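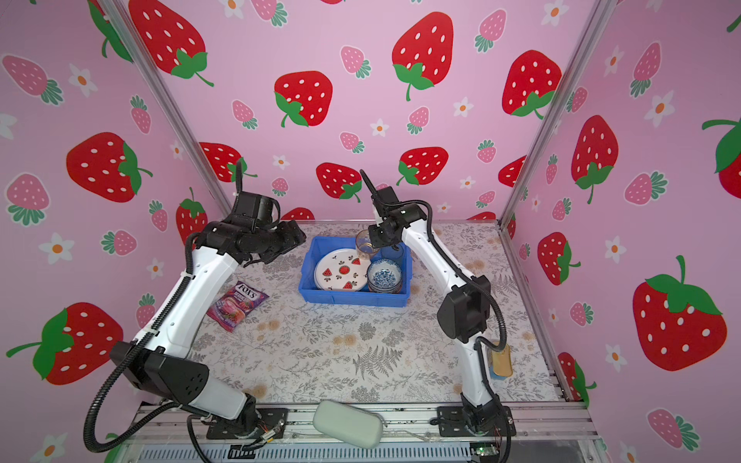
Chelsea Haslam has been washing up by hand for 38 years and has opinions about it, most of which she will share before you have your coat off. She writes the household column for the Prindau newsletter and is at work on a short book about the domestic sink, which she describes as "a pamphlet with ambitions". Her argument begins with the tub. A rectangular blue plastic one will do, she says, with the plate at one side, the small bowls stacked at the other and the glass behind them at the back. A watermelon plate and a blue floral bowl have no business matching, and she'd be suspicious of a kitchen where they did.

"People buy a dish rack first," she says. "A rack is for people who have already made their decisions. A tub you can carry. You can take it to the table, fill it, and walk it back to the sink in one go. My mother did six people's supper in two trips."

I ask about the glass, having been told it is a sore point.

"Gold rims," she says, and closes her eyes for a moment. "Everyone has one or two left from a set. They go in last and they come out first. You don't put them under a bowl, you don't put them in the machine, and you don't let my brother-in-law near them."

Haslam owns a dishwasher, a Gunden, bought in April after a long campaign by the rest of the family. She speaks of it as one might of a lodger who pays on time. It does the pans. Anything with a pattern she still washes herself, on the grounds that she has watched a good many printed flowers fade in her life and would like to stop.

Her own crockery is a mixture that would alarm a wedding list. There is some plain white Ponce from her first flat, a lot of florals, and a shelf of what she calls fruit. "Lemons, cherries, a pear that looks like a foot. I can't pass a fruit plate. They're always 50p and they always look pleased to see you."

Does she ever get rid of any?

"I did a clear-out once. I got it down to 100 pieces and felt very modern. Then I had people round and we ate trifle out of mugs."

The proposed book has a chapter on stacking, which she considers neglected. Bowls nest with bowls. Plates lie flat if there is room and lean if there isn't. Cutlery travels separately, in a jug. She tested the rules on her neighbours, with mixed results, and one household has gone back to paper plates.

She has less to say on the subject of table coverings, beyond a strong preference for anything with leaves on it. "Crumbs disappear into a fern," she says. "It's the nearest thing I know to housework doing itself."

The chapter on tea towels is almost finished. The one on washing-up liquid has been held up by a disagreement with herself over Skusent, a lemon one she used for years and then went off. She has started buying it again and isn't ready to discuss it.

By the time I leave she has washed both our cups, dried mine, and put hers back on the draining board to think about.

January 31, 2023
By the Home Pages desk

Comments (3)

margot_t: Agree about the tub. Ours goes out to the garden table and back all summer. Handles would help though.

Denzil: Gold rims in the dishwasher, top shelf, short wash, never had a problem.

pearplate: Denzil, give it time.

Contact us | Copyright Home Pages 2023 | Back to top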